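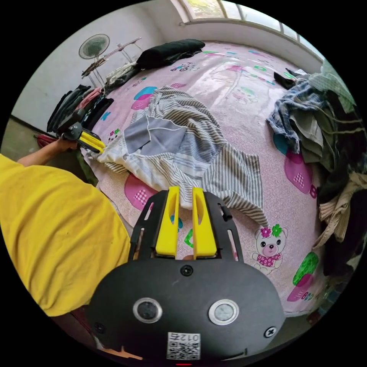

Laundry is harder than car parts, according to Siu-ming Yen, and it will stay harder for a good while yet. I had asked the question I suppose everybody asks first: when do I get the machine that does my housework? I'd barely sat down. I hadn't even found the record button.

"You want a year," Siu-ming said. "Everyone wants a year. I can give you a year, but I'd be making it up."

We met at nine in the morning in the back office at Terkora, which has two desks, a kettle and the loudest air conditioner I've ever tried to interview over. (If some of these quotes are short, blame the air conditioner - there's a whole stretch of my recording that's mostly hum.) Siu-ming has worked there on cloth handling for a few years now and before that spent a long time at Vodetti, putting arms onto packing lines. So I figured I'd get both halves of my question answered by one person, the home half and the shop-floor half.

The shop floor came first, and the news there is better than I expected. The last line Siu-ming worked on at Vodetti boxed plastic fittings, 112 boxes an hour, all shift long, and hardly anyone had to touch it.

"But look at what we gave it," Siu-ming said. "Same part. Same box, same height, same light. If a box came in crooked, there was a rail to make it straight. We did half the robot's job for it before it moved. Then people come and visit and say, wow, so smart!"

I said that sounded a little unfair to the robot. Siu-ming laughed and said the robot had never complained.

Now think about a bed on an ordinary day. A crumpled striped garment in the middle of it, a heap of clothes down one side with a plaid shirt somewhere in there, a blanket rolled up at the far end, and under it all a pink sheet covered in bicycles and mushrooms and a teddy bear in a dress. I could clear that while talking on the phone. I wouldn't even remember doing it.

"And you would know the bear is printed on the sheet," Siu-ming said. "You wouldn't try to pick up the bear."

I asked if machines really try to pick up the bear. Sometimes, yes! Or they take hold of the sheet along with the shirt, and the whole bed comes with it. A busy print is trouble, and so is anything striped once it's crumpled, when the stripes go off every which way and it gets hard to tell a fold from an edge. A sleeve that's inside out is worse still.

So how do you teach it? The method Siu-ming likes best is pretty low-tech to watch. A person holds a gripper in each hand, black body, two yellow fingers, and does the chore with those in place of bare hands. There are no robot arms anywhere near it. The recordings then go toward training a machine that will have the same kind of fingers on the end of its own arms. Siu-ming let me have a go on a bath towel. I was terrible. I've been folding towels for most of my life and it took me nearly 90 seconds to get that one into something you could call a rectangle, and I had a cramp in my thumb afterward.

"You were looking for the corner with your fingertips," Siu-ming told me. "You don't have fingertips now. You have to find it with your eyes."

That stuck with me more than anything else I heard that morning. I went home and folded a T-shirt with my eyes shut, just to see, and it came out fine. 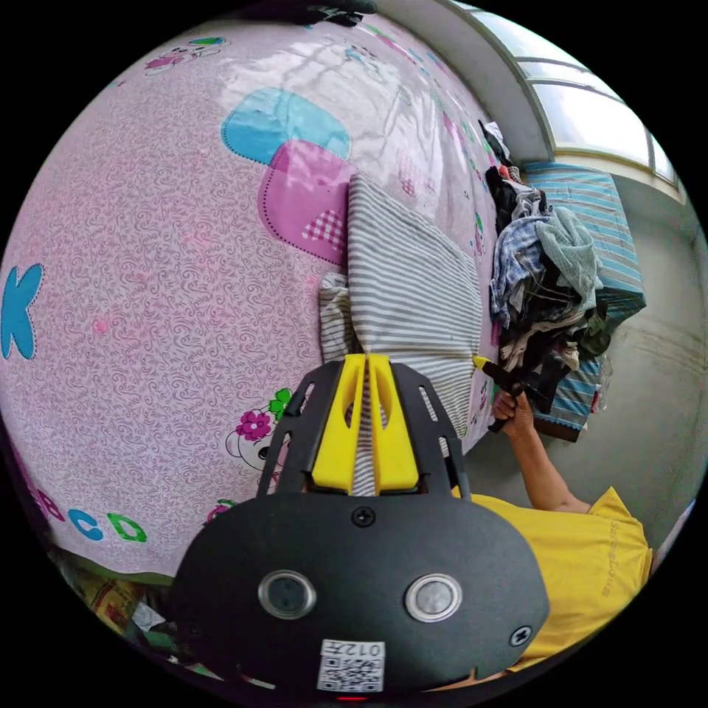
What I kept coming back to, though, was the pile. Folding one shirt laid flat on a table is something I've seen in plenty of videos, and I wanted to know why I never see a video of the heap next to the shirt. Siu-ming said it's the part that gets cut. Pulling a single thing out of a pile, when you can see one cuff and a bit of collar and no idea what they belong to, is where most of the failures are.

In August the Terkora group ran a test with 200 pieces of clothing, all dumped in heaps, none of it sorted first. The machine had to take one piece out, lay it flat and fold it. How many did it manage with no help?

"Twenty-nine," Siu-ming said. Then, after a pause to pour the tea: "I was happy! Write that I was happy. The time before, we stopped the test early."

I asked what went wrong with the others. Two things picked up together, mostly. Things dropped on the way. One pair of black leggings that the machine laid out flat, very carefully, and then couldn't tell front from back and just stopped, with its arms up. Siu-ming did the arms for me. I wish I had that on video.

Pillows are easy, by the way. I wouldn't have guessed. They're fat, they hold their shape, and if you put one down a little crooked no one minds. Changing the pillowcase is another matter and I got a long look for bringing it up.

I also wanted to know about the in-between places, the hotel laundries and the stores with a back room full of returns. Siu-ming thinks those will get useful machines well before you or I do. A hotel has one kind of towel. It can buy one kind of sheet, plain white, and the machine can be slow so long as it keeps going through the night. "Your house has what? Your clothes, somebody's baby clothes, a coat. And you're going to be standing there watching it, getting annoyed."

Would Siu-ming have one at home? Not this one, no. Maybe one that only did socks.

We'd run over by then and somebody needed the office. On the way out I noticed a jacket slung over the back of Siu-ming's chair, one arm inside out, and I asked whether the machine could hang that up.

"I can't hang that up," Siu-ming said. "The loop is broken."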